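Out and About > Food and Drink > Visits
Home | Visits | Recipes | Members | Contact
Print this page | E-mail to a friend

What a day! The Rernik cellars opened their doors in March, and a big group of us squeezed in for the ten o'clock tour. The oldest tunnel is 112 metres long and smells wonderful (damp stone, old oak, a bit of mushroom). Leonor Frade led us through and let us tap the casks. 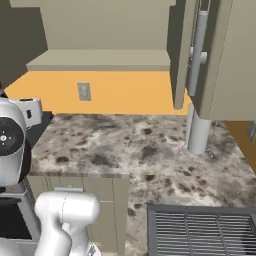 After that came the blending room, my favourite part. We each got a beaker and three young reds to play with, and mine went a lovely colour but tasted like cough syrup. Leonor's own blend rests for 40 months before it's bottled, and I'd happily wait.

The labelling line was running too, at 1,855 bottles an hour, and the noise was terrific! 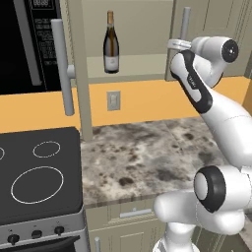
Yogesh Chaturvedi wrote in to say the afternoon tour skipped the labelling line but got an extra tasting, a peppery red from the Jirnier slope, so it pays to ask before you book.

Lunch was at long tables in the yard, with grilled sausages and a plum cake I'm still thinking about. I brought home two reds and a jar of grape jelly.
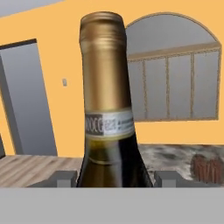

Teresa Salgado would open the young ones an hour early and leave the older ones alone until the food is on the table.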